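Intro to Trade Publishing, week 2 handout
Freelance editing: who does what

Notes only, read with chapter one. B. Chaimongkol

Levels of edit, most to least invasive. Developmental = structure, argument, order of chapters. Line edit = sentences, tone. Copyedit = grammar, consistency, style sheet. Proofread = last look at set pages, typos and bad breaks only. Clients mix these up constantly. Get it in writing before you quote.

Style sheet. Start it on page one, not page 91. Spelling choices, hyphens, numbers, character names, place names. The Maldonado manuscript (extract in your packet) spells the town Dokport two ways before chapter three. Fix or query? Query first time, then fix silently. 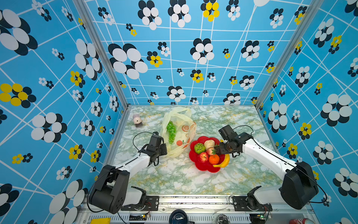

Queries to authors. Keep them short, polite, answerable. One question per query. Don't rewrite the passage in the margin and call it a question. Continuity queries need the detail quoted back, so the author can find it. Say a novel has a room with blue wallpaper, white and black flowers, a few yellow ones, and forty pages on the paper is plain green. Quote both lines, give both page numbers, ask which one stands. Do not pick for them. Same goes for eye color, ages, which hand holds the knife.

Rates. Per word, per hour or flat fee. Plumico pays flat, Zesgate by the hour with a cap. Do a sample before you agree to anything: edit ten pages, time it, multiply, add a margin for the notes and bibliograhy. A 400 page book with endnotes is not the same job as a 400 page novel.

Reviewing on the side. Fine, common. Never review a book you worked on, or one from a house you have an open contract with. Tell the review editor before, not after.

For next time: copyedit the Maldonado extract (3860 words). Hand in marked copy plus style sheet plus no more than five queries. Track changes ON. Worth 45 points. Late work loses marks, see the sylabus.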